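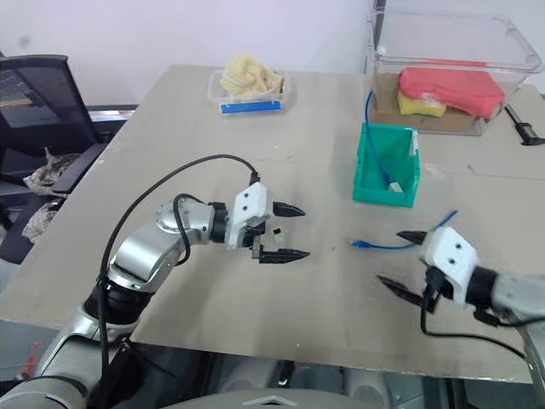
Cell 2, Plunden bench: left gripper open, network cable between the fingers of the right gripper, teal-green bin on the table.

Tretano Automation Services
Monthly Inspection Checklist, Two-Arm Bench Cell
Site: Plunden
Cell: 2
Period: April
Inspection type: Routine, with cell in service position

Results are entered as Pass, Attention or Fail. Any item marked Fail must be closed before the cell is returned to automatic operation. Items marked Attention are carried to the next monthly inspection.

Section A. Stop and power

A1. Emergency stop buttons operate and latch: Pass
A2. Arms hold position when drive power is removed: Pass
Comment: Tested at the folded position and at full forward reach. No drop noted on either arm.
A3. Reset requires a separate action by the operator: Pass
A4. Main power lead and socket free from damage: Pass

Section B. Arms

B1. Joint covers secure, no cracks or missing fasteners: Pass
B2. Unusual noise during slow jog, all joints: Attention
Comment: Faint click at the wrist of the right arm when turning counterclockwise. Not heard at the 50 percent speed setting. Listen again at the next inspection and record whether it has changed.
B3. Wrist band on left arm seated and not split: Pass
B4. Base bolts marked and marks aligned: Pass

Section C. Grippers

C1. Housings tight on the wrist, no play by hand: Pass
C2. Fingers parallel when open: Pass
C3. Finger tips free from chips and worn edges: Attention
Comment: Light wear at the tip of the lower finger, right gripper. Still within the limit given in the Naseri service sheet. Replacement pair to be drawn from stores and kept at the cell.
C4. Gripper opens and closes fully, 100 cycles: Pass
C5. Housing screws present and flush: Pass

Section D. Gripper cables

D1. Plug fully seated in left gripper housing: Pass
Comment: The cable on this arm rises in a high loop before it enters the top of the housing. The loop is needed for wrist travel and shall not be tied down. Check that it does not catch on the other arm when both are raised.
D2. Right gripper cable clear of the fingers through full travel: Pass
Comment: This cable hangs below the housing and can rest on the tabletop at low positions. Keep the area under it clear of loose parts.
D3. Outer jacket free from cuts, flat spots and kinks: Pass

Section E. Table and work items

E1. Clamp at table edge tight: Pass
E2. Bins placed inside the working area and stable: Pass
E3. Network cables used for handling work are not connected to live equipment: Pass
E4. Plugs on handling cables intact, latch tabs not broken: Fail, closed
Comment: One cable withdrawn with a broken latch tab. Replaced during inspection. Handling cables are now to be changed every 200 runs, with the change entered in the Nosum log.
E5. Sponges and wiping cloths returned to their containers: Pass
E6. Chairs moved outside the reach of both arms before automatic operation: Attention
Comment: The floor line on the left side is worn and hard to see. Repaint requested.

Section F. Records

F1. Previous Attention items reviewed: Pass
F2. Backup of cell settings taken: Pass
F3. Operator sheet at the cell is the current issue: Pass

Outcome: Cell released for automatic operation. Items B2, C3 and E6 carried forward.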